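We use cookies to remember your settings. Accept | Manage

Ticket: Vurncombe news site – corrections not reaching syndicated copies
Updated August, 16:20
By the duty editor

Reported: A reader wrote in that our story on the Bendton bus dispute still carries the old headline on partner sites. The original said the quarrel was recent. The video is several years old, and we corrected the headline and the first paragraph the same morning.

Checked: Our own page is right. The correction note shows at the foot. The Handus feed still sends the first version, with the old headline and no note. Of the 400 stories in the feed, around 60 have been edited after publishing, and none of those edits went out.

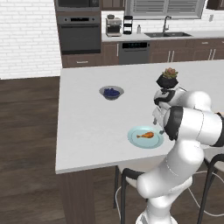 Kitchen island and back counter

Cause: The feed only picks up a story again when its publish time changes. Our correction form leaves that time alone and writes to a separate "amended" field. Verbeke set the feed up before the form existed – the field was never mapped.

Tried: Cleared the feed cache. No change. Re-saved the bus story by hand. No change. Moved its publish time forward by 2 minutes and the new text went out on the next run, but it also jumped to the top of the front page, so we put it back.

Fix: Verbeke has mapped the amended field on the test feed. The bus story came through there with the right headline and the note. Live feed to follow after the evening run.

Still open: Partners who copied the text by hand won't get the update. Email them the corrected wording and ask for the note to be kept. Reader has been told. Leave ticket open until Bendton confirms.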